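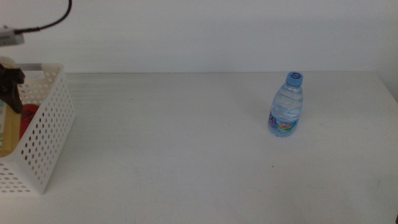

Okay, I have finally made up my mind about the white tables, and I'm sorry it took me two rounds of emails to get there. They're good tables! They wipe down fine, and the two we have are wide enough that four people can work at one without bumping elbows. But white shows everything. You can put one little clear water bottle and a plastic basket on there and your eye still goes straight to the smudges and the scuffs, and then to that one dark speck near the bottle that I would never in my life have noticed on the old brown tables. So my vote is we keep them, and we stop expecting them to look brand new, and I'll quit going at them with the scrubby side of the sponge (yes, that was me, some of it anyway).

Nusrat asked a bunch of things last night so I'll just go through her message and answer as I get to them.

On Sep 11, 2025, Nusrat Usmani wrote:

> Hi all,
> Before we order anything else from Wurnik can we please settle
> what goes on the snack table and what goes on the craft table?
> Last month we had juice on the construction paper twice. Also,
> are we staying with the baskets with holes or going back to the
> bins with lids? Yasir says the holes are fine for everything but
> crayons. And who is buying the water? The kids like the little
> bottles with the cartoony labels but I think they cost more, and
> half of them get left open on the table.
> Nusrat

Snack table and craft table: I'd put snacks on the one by the sink and leave it there for good. We kept swapping them in August depending on who got in first, and that's how the juice thing happened. If Vicente can live with having crafts further from the supply closet then I'm happy. Vicente, can you live with it? It's maybe ten extra steps, and I will personally carry the paint for you.

Baskets: I'm with Yasir, keep the ones with holes. I like that you can sort of see what's inside without picking them up, and when something spills in one you can rinse the whole thing in the sink and be done. Crayons are a pain, though, the skinny ones poke out and snap. I have a couple of Drolonon tins at home that held cookies once and they'd be perfect for crayons and the short pencils. I'll bring them in next time I'm there. Markers can stay in a basket, they're too fat to go through.

The lidded bins can go to Hina for the dress-up clothes if she still wants them. Hina, do you? They're stacked behind the door in the Warraich Room and I keep walking into them.

Water: I'll buy it this month, I've got the car anyway. I know the little bottles are more per ounce than the big jugs, but I priced it out and once you add paper cups it's pretty close, and we never have anywhere to put the cups. The small ones also survive getting knocked over if the cap is on. IF the cap is on. Could we try a rule that your bottle goes back on the table with the cap screwed down before you pick up a crayon? My own kids follow this at home about a third of the time, which I count as a win. And we need names on them, because the labels all look alike to a five-year-old with the pink and purple and everything. Masking tape and a Sharpie works. Don't write on the label itself, the ink just slides right off and ends up on somebody's shirt.

One more thing while I'm at it, about cleaning. I tried that Rutuvar spray on the scuffs and it took off the marker but left streaks, and the streaks bugged me more than the marker did! Warm water with a drop of dish soap and then a dry towel did better. If anybody has a trick for the light gray scuff marks I would love to hear it. Baking soda? I'm a little scared of baking soda on that surface, but I could try a spot underneath first.

Oh, and the Wurnik order. I'd hold off until we hear from Hina and Vicente. The only thing I know we're out of is glue sticks, and I can grab those with the water. Somebody asked about chair pads too, but I can't find the email, so if it was you please send it again.

Running to pick up the boys, more later if I think of it.

Tahira

--
Tahira Rizvi
snacks, sinks and sign-in sheet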